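Progress report to the Kuster Fund
Brarnovum public sleep study: website and app
2023-05-26

Hi Silvan,

You asked for "the real version, with the boring bits left in," so I'm taking you at your word. Grab a coffee, this runs a little long.

The short of it: the website is live, the app is in testing, and we're behind on the translations. Money is fine. I'll get to the money at the end, where you usually start.

The website

The Brarnovum site opened to the public in the spring and it's holding up well. If you haven't looked at it since the draft you saw, please do, because it's a different animal now. We threw out the long intro page (you were right, Marlina was right, I was wrong, let's move on) and people now land straight on the first sleep diary question. They can read the background later if they feel like it. Most of the messages we get are from people who did a week of diary entries first and only then went looking for who we are and why we want to know when they nap.

We set ourselves a goal of 1000 completed diaries by the end of August. I'd love to tell you we're already there, but we aren't. What I can say is that sign-ups jumped every time a local radio show or newsletter mentioned us, and went flat again a few days later. So we've stopped putting effort into social posts, which brought in a lot of likes and very few diaries, and we're writing to newsletters instead. It's slow going and a bit old-fashioned, and I enjoy it more than I expected to.

One thing I want on the record: the reminder emails were going out at the wrong hour for anyone outside our time zone. We had a few folks getting a cheerful "Time to log your bedtime!" at lunch. That's fixed. The affected diaries are flagged in the data, and Marlina will decide with the analysis group whether they stay in.

The app

Bovow is still the working name and I've given up trying to change it. The test version went out to 80 people and 73 of them are still using it, which made me do a small dance in the kitchen. Seven dropped out. Four of those told us why: two got new phones and didn't bother to reinstall, one found the evening reminder annoying, and one said the word puzzle kept her awake. Fair enough! A sleep app that keeps people up is not what you're paying for, so the puzzle has moved to the morning.

The reaction-time game took the most work by far. The trouble is that different phones notice a tap at different speeds, and if you don't correct for it you end up measuring the phone and not the sleepy person holding it. Sotley (the developers we hired in the second round, you met them on the video call with the bad echo) built a little calibration step where you tap along to a flashing dot before the game starts. It adds a bit of time at the front and testers grumbled about it, so we now ask for it once a week and after any system update. 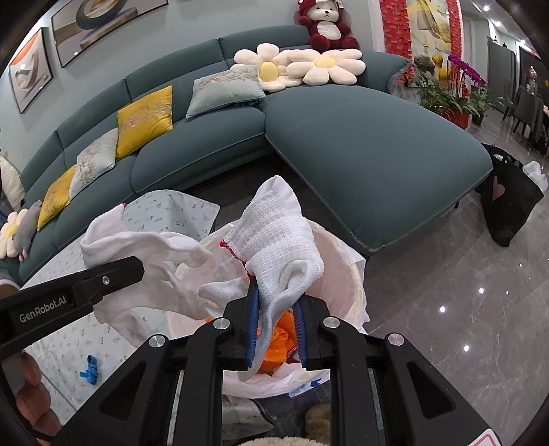
We also cut the voice diary. I know you liked it. I liked it too, but the recordings would have needed a whole new round of ethics approval, plus somebody to listen to them all, and we had neither the time nor the somebody. The typed notes box does most of the same job. If there's a next phase, it's the first thing I'd bring back.

Getting people to understand the science

This is the part Marlina leads, and she has been terrific. She's written all of the short explainers on the site: what the body clock does, why teenagers drift late, what happens to memory after a bad night, and so on. Her rule is that her uncle has to be able to read each one without calling her. He has called twice, so two got rewritten.

The memory explainer is the most read page on the site by a mile. It has a small demo in it where you learn a set of word pairs, go away, and get tested the next day. Plenty of people never come back for the second half, of course. The ones who do tend to try it again after a different kind of night, and then write to us about it. Some of those emails are lovely and some of them are extremely detailed.

We tried a live online Q&A as well. Attendance was decent, the questions were great, and the sound was awful. We'll do another one with better microphones, which you'll see as a line in the budget under "equipment." I'm flagging it now so it doesn't look sneaky.

What's late

Translations. We promised the diary in 4 languages and have two finished. The text itself is done for the third, but sleep words turn out to be slippery: "nap," "doze" and "drift off" don't line up neatly from one language to the next, and the scores only mean something if people are answering the same question. We're having each version translated back into English by someone who hasn't seen the original. It takes longer than I planned for in the proposal. My mistake, and I've moved the finish date to August.

The accessibility check is also a bit late. The site passed, with small fixes to the contrast on the buttons. The app hasn't been through yet. I don't want to release it until screen reader users can get all the way through the diary without help, and right now the date picker is a mess. Sotley is replacing it.

Money

We're under on travel, since nearly every meeting happened online, and over on translation, for the reasons above. The two come close to canceling out. I'd like your okay to move the unspent travel money across to translation and microphones. The spreadsheet is attached to the same email as this report, with the changes marked in the notes column. Nothing else has shifted since the last one.

What's next

Sotley delivers the new date picker, then the app goes through its accessibility check, then it goes to the stores if all is well. Marlina is drafting an explainer on shift work, which readers have been asking for since the first week. I'll be chasing newsletters and the third translation.

From you I need two things: the okay on the travel money, and a yes or no on whether the Kuster logo goes on the app's opening screen or just the "about" page. The design people have asked me three times now and I keep saying "soon."

Call me if anything in here makes you nervous. Mornings are best.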